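Speaker notes: How I learned to read wood grain before I buy a table
Evening talk for the furniture restoring group, notes by Otakar Šimek
Last changed 24/12/2021

Opening (slide 1)

Good evening and thank you for coming. Wait until people sit. Say that I speak slowly on purpose and they may interrupt me.

I began to repair tables 4 years ago, after I moved into my flat in Mondano and could not afford a new one. The first table I bought had a beautiful top and it cupped in the first summer like a saucer. I did not understand why. Tonight I want to tell what I have learned since then, mainly from my teacher Mingxuan Feng and from many mistakes of my own.

Ask the room: who has bought a table only by the colour? (Raise my own hand first.)

Slide 2: How the board leaves the log

Draw the circle on the whiteboard. Please do it big, last time the back row could not see.

A log can be sawn straight through, like bread. The boards from the middle will show straight lines, and the boards from the outer part will show arches and waves. The straight ones move less when the air changes. The wavy ones move more, mostly across their width, and they like to bend away from the centre of the tree.

Show the end of the sample board, then pass it around. Let people find the curve of the rings with a finger. Remind them the end was sanded by me to 240 only, so it is a bit rough. Ask to have it back before the break!

Slide 3: Tight lines and wide lines

A close line usually means slow growth, and a wide line usually means a good season, with a lot of water and light. In one board you may have both. This is not a fault. But the two places can take stain differently, and on a pale top you will see it very clearly after the first coat.

My advice is to test the stain on the underside. I keep a small card with three strengths of the same stain, and I always begin with the weakest.

When you look at a pale top, move your head from side to side. The light slides on the surface and it hides some of the lines. If you look only from one place you will believe that the grain is fainter there. I once sanded a patch for a whole evening because of this, and the patch was completely fine.

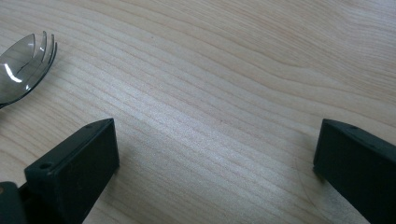

Slide 4: Questions to ask the seller

Read these slowly, people like to write them down.

Is it solid, or is it veneer? Look at the edge. If the lines on top continue down over the end of the board, it is a good sign. If there is a thin strip glued on the edge, ask more.

Where did it stand? A table that lived beside a heater for many years has already done most of its moving, but it may have cracks near the ends.

How is the top fixed to the frame? A top which is screwed hard on all sides cannot move, and then it splits. Old makers used wooden buttons or slotted holes. If you find ordinary screws, you can change them in one afternoon.

What is on it now? Wax, oil and varnish all need different treatment. Try a drop of water in a corner, with permission of course.

Slide 5: The Krajčí table

This is my favourite story, do not make it too long.

Mrs Krajčí from the third floor had a kitchen table from her parents. She wanted it painted white. I scraped one small square under the old varnish and showed her, and she changed her mind the same minute. We stripped it together over 3 weekends in December. It needed 81 new wooden plugs, and I made each of them by hand, which was foolish, you can buy them in a bag.

Mention that the plugs must be turned so their grain follows the grain of the top. I put the first row in the wrong way and they looked like buttons on a coat. (Pause here, usually people laugh.)

Slide 6: Finishing a pale top

Two thin coats of oil are better than one thick coat. Wipe off everything that is not absorbed in the time written on the tin. Lay the oily rags flat outside to dry, never in a ball, they can catch fire by themselves. Say this part twice, it is the most important safety point of the evening.

For sanding between coats I go very lightly, always along the lines. A scratch across the grain will stay hidden until the oil goes on.

If somebody asks about price: materials for a medium table cost me less than a dinner for two, if you do not count the sander.

If somebody asks about bleaching dark stains: I have tried it only once and I would prefer to show it at the spring meeting, with gloves and open windows.

Close

Thank Mingxuan for the clamps and for correcting my drawing of the log. Collect the sample board and the stain cards. Tell them the tea is in the side room and that I will stay until half past nine for anybody who brought photos of their own table.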